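Sump pump runs every few minutes but the pit is nearly dry
Plumbing > Drainage and Pumps

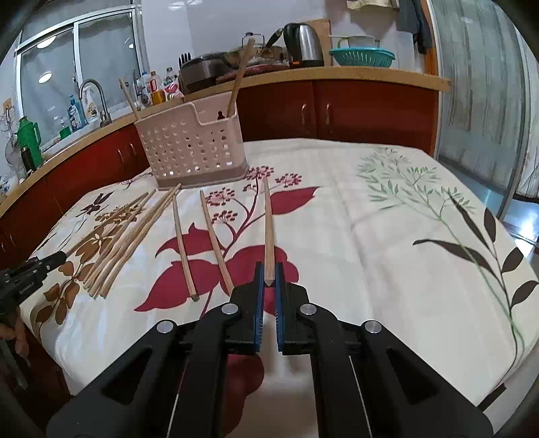
How often should a basement sump pump cycle when there has been no rain?

In dry weather a pump in a pit with no steady groundwater should sit idle for days at a time. Short, regular cycles with little water coming in usually mean that discharged water is draining back into the pit, or that the float switch is set too tight.

Details of my setup are below. Pump is a Sumura pedestal type, model 1302, in a plastic basin. Discharge is 1-1/2 inch PVC, straight up, one elbow, out through the rim joist. It has a check valve but I don't know how old it is, it was there when we bought the house. The pump comes on, runs a few seconds, shuts off, and comes on again 20 minutes later. No rain for over a week. I poured a bucket in and it pumped out fine. What should I check first, and do I need a new pump?

Posted by wetcorner_stelmakh, Mar 10, 2020

drainline60
Check valve. Do this before spending money:

Unplug the pump. Fill the pit with a hose until the water is just above the level where the float normally trips. Mark the water line on the basin wall with a grease pencil. Plug the pump in, let it run and shut off, then unplug it again right away and mark the new level. Wait 60 minutes with the pump unplugged. If the level climbs in the first minute and then holds, the water came back down the pipe and the valve is leaking. If it climbs slowly the whole time, you have groundwater or a leak feeding the pit, and the valve is a separate matter.

A vertical run of 1-1/2 inch pipe holds close to a tenth of a gallon per foot. On an eight foot riser that is under a gallon, which in a narrow basin can still be enough to lift the float if the range is short. Look at the rod stops on the pedestal. The lower stop sets the off point and the upper one sets the on point, or the reverse depending on how the linkage is built. Spread them so that each run moves several inches of water.

Replace the valve with one that has rubber couplings and clamps so you can take it out again. Arrow points up, away from the pump. Fulisex makes a clear body one that lets you see the flapper. Mount it where you can reach it.

gus_in_crawlspace
mine did this and it was the float rubbing on the side of the pit. moved the pump over an inch and it quit. also clean out the gravel

pvc_and_primer
Agree with the test above. Two things to add.

If the test shows a slow steady rise, shut off the main and read the water meter before and after a couple of hours. That won't find a leak on the street side of the meter. A softener or a condensate line piped into the pit will also give regular cycles in dry weather. My Zuvon softener was draining into the pit on every regeneration and I blamed the pump through all of October.

If the pump moves a bucket of water at normal speed, you do not need a new one. Short cycling is hard on the motor, though, so leave the stops spread apart after the valve is changed. Cost of the valve at my supply house was 20 dollars with clamps.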